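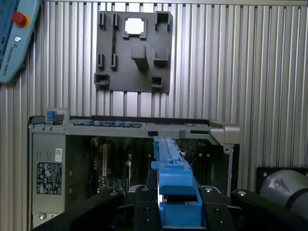 SIRKSTEAD, January

The disassembly hall at Vakulenko opens at 6 a.m., and for most of its history the first sound of the day was that of pneumatic screwdrivers. The firm takes in retired office computers from hospitals, school districts and county agencies, removes the parts that can be used again, and sends the remainder for metal recovery. The work was done entirely by hand until last year, when the company installed a robotic cell at the north end of the hall.

The cell handles desktop towers whose side panels have already been taken off. Its arms grip the blue plastic carriers and latches inside the case, draw out components, and set them in printed fixture trays shaped to receive them. A technician prepares each tower, watches the cycle and takes over when a part does not release as expected. That last duty occupies more of the day than the company had planned for.

"We had written the job description as monitoring," said Oksana Stetsiuk, who manages operations at the Sirkstead site. "Within a month we rewrote it. The person at the cell is making decisions the whole shift, and the pay grade now reflects that."

Vakulenko processed 668 towers in the final month of fully manual work. The first month with the cell in service brought the number down to 447, as staff divided their time between the benches and training. Monthly output has since reached 700. The company attributes part of the increase to the cell and part to a new sorting procedure at the receiving dock, and it has not attempted to separate the two.

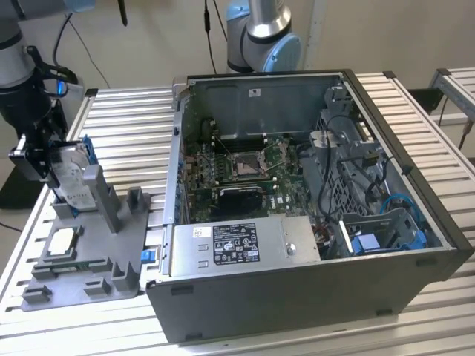
A hard disk drive is held over the fixture tray at the Vakulenko cell in Sirkstead. A processor rests in one of the tray's pockets.

The hall employs 12 technicians, the same number as before the installation. Management gave a written commitment at the outset that no position would be eliminated during the first two years. What follows that period is a matter of open discussion. The employees' council has asked for an extension, and talks are scheduled to resume in the spring.

Tetteh Wumbei has worked at the site for nine years and was among the first four people trained on the cell. He previously spent his shifts at a standing bench, where removing drives and memory from several dozen cases a day left him with recurring pain in his right wrist. He now rotates between the cell and the bench every two hours.

"The wrist is better," Mr. Wumbei said. "The concentration is harder. At the bench you could talk to the person next to you, and your hands knew what to do. At the cell you are thinking about what the arm will do next."

Several of his colleagues raised the same point in a survey conducted by the council. Respondents reported less physical strain and more mental fatigue, and a number of them described the station as lonely. The company responded by moving the nearest manual bench closer to the cell and by shortening the rotation, which had been set at four hours.

Training remains the principal difficulty. The course lasts three weeks and is taught at the Prarstead technical college, a long drive for employees who live on the far side of Prurnitdale. Two technicians with child care obligations were unable to attend the first session. Vakulenko has agreed to hold the next one on site, during paid hours.

Variation among the machines also limits what can be automated. Latches differ from one model to the next, older cases arrive bent, and screws are sometimes missing or stripped. Towers of this kind still go directly to the benches, where Mr. Wumbei and his colleagues open them by hand.

Ms. Stetsiuk said a decision on a second cell would be made after the spring talks have ended.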